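Lelau (Datensammlung)

Lelau ist eine Sammlung von Beispielbewegungen für lernende Steuerungen humanoider Roboter. Sie wird vom Labor Domlow herausgegeben und enthält in der ersten Fassung, erschienen im Juni 2024, 1134 Episoden. Die Aufgaben stammen aus dem Haushalt, vor allem aus der Küche.

Entstehung

Die Episoden wurden durch Fernsteuerung gewonnen. Eine Person führt die Arme und Hände des Roboters, während die Stellungen der Gelenke und die Bilder der Kameras gleichzeitig gespeichert werden. Für jede Aufgabe gibt es eine kurze schriftliche Anweisung, die der Episode beigefügt ist.
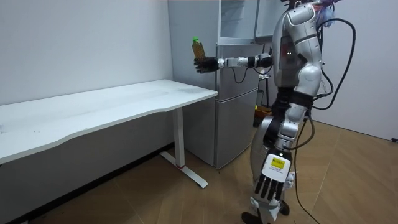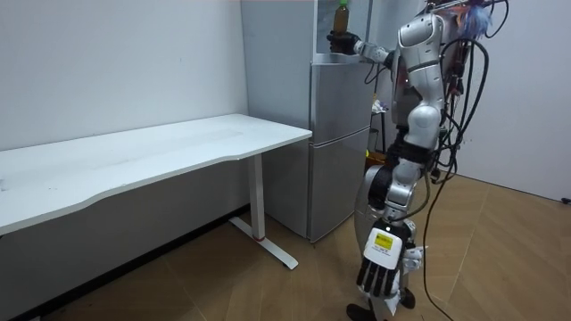 Humanoider Roboter mit Flasche vor einem Kühlschrank

Als Episode gilt in Lelau der Abschnitt zwischen zwei Ruhestellungen der Arme. Bewegt sich nur ein Arm, so wird der andere trotzdem vollständig mitgespeichert. Bei der Flasche mit dem grünen Deckel, die in Schulterhöhe aufrecht gehalten wird, hängt der zweite Arm am Körper herab, und auch seine Werte gehören zum Beispiel. Nach Ansicht der Herausgeber soll das Modell daraus lernen, welche Gelenke bei einer Aufgabe ruhig bleiben.

Aufbau und Prüfung

Die Sammlung ist in 3 Teile gegliedert. Der größte Teil umfasst 748 Episoden mit Gegenständen, die in einer Hand gehalten werden. Weitere 107 Episoden sind als misslungen gekennzeichnet und bilden einen eigenen Teil, der für das Training wahlweise benutzt werden kann. Die übrigen Episoden betreffen Türen und Schubladen. Die Kennzeichnung erfolgte von Hand mit dem Programm Gasirley.

Siehe auch: Song (Steuerungsmodell), Fernsteuerung, Lernen durch Nachahmung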